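Scuff marks on flat white wall behind a desk: wash, touch up, or repaint?

Posted in Walls and Paint

Nigel Hartley
Joined in May, 4 posts

The wall behind my table is painted flat white and has picked up gray marks over time. I believe most of them come from chair backs and cable sleeves. The paint is Vunetti interior flat, bought by the previous owner, who left a part-used can in the basement. The label gives the color as 327, which I take to be the base white with no tint added.

I tried a damp microfiber cloth on one mark behind the door. The mark got lighter, but the rubbed spot now has a slight shine when the lamp is on. I would like to avoid doing that across the whole wall. My options as I see them:

Wash everything with a mild cleaner and accept some shine.
Touch up the marks from the old can.
Repaint the wall corner to corner.

The wall is drywall, no texture. The table is heavy but can be moved. Which of these gives an even result under side light?

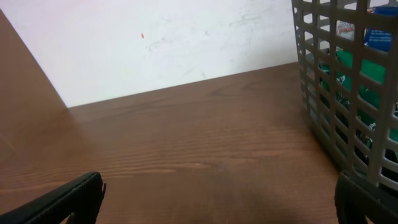 I should add that I do not know how many coats are on there or whether the drywall was primed. The can has a skin on top, but the paint underneath stirs smooth and does not smell sour.

3 replies

plumbline_ed

Repaint. Flat paint never cleans up right. One gallon and an afternoon.

Cillomden Drywall & Finish
Trade member

The shine you describe is burnishing. Flat paint gets its look from coarse particles at the surface, and rubbing levels them off. Once a spot is burnished, more washing will not bring it back, so stop using microfiber on it.

For the remaining marks, go in this order.

Start with a dry white vinyl eraser, the kind sold for drafting. Use light strokes in one direction. Rubber transfer from chairs often lifts this way with no water at all.

If the mark stays, mix one drop of dish soap into a cup of lukewarm water. Wet a soft cellulose sponge, wring it out hard, and press it on the mark for 15 to 20 seconds. Lift and blot with a cotton towel. Do not scrub. Melamine foam is an abrasive and will burnish flat paint faster than your cloth did.

Let the area dry overnight before you judge it. Damp flat paint looks darker.

Touch-up from the old can is possible but depends on how you apply it. Remove the skin whole, then strain the rest through a mesh filter. Thin it slightly with water, no more than the label allows. Apply with a mini roller of the same nap used on the wall, very little paint on it, and feather outward past the mark. A brush leaves a different texture, and side light will show it. Test one spot low down, behind where the table stands, and look at it the next day with the lamp on.

If the test spot flashes, paint the full wall from corner to corner. The break at the corners hides small differences from the other walls, so those can stay as they are. Wash off any soap residue first and spot prime marks that look like ink or grease, which can bleed through latex.

For the next coat I would go to a washable matte. We have used Viltau matte in hallways and it tolerates a damp sponge much better than a standard flat. It has a little more sheen, so sand down ridges and old roller lines before you start.

kfairclough17

Agree with most of the above. Two additions.

Check the age of the can. Mine was Fairclough brand (no relation) and stirred fine, but it dried a shade yellower than the wall. The wall had also faded, so even good paint would have been off.

Also fix the cause. I put clear bumpers on the chair back and moved the table out by the width of my hand. No new marks from the chair so far. Cables I clipped to the underside of the table.

Nigel Hartley

Thank you. The vinyl eraser took off the thin streaks near the outlet completely, with no shine. The wider patches only faded. I put a test spot on with a mini roller this evening and will check it under the lamp tomorrow. If it flashes I will buy the matte and do the whole wall.

Does the burnished spot behind the door need sanding before it is painted, or will the roller cover it?

Cillomden Drywall & Finish
Trade member

A light pass with 220 grit, wipe off the dust, then paint. Covering it without sanding usually works too.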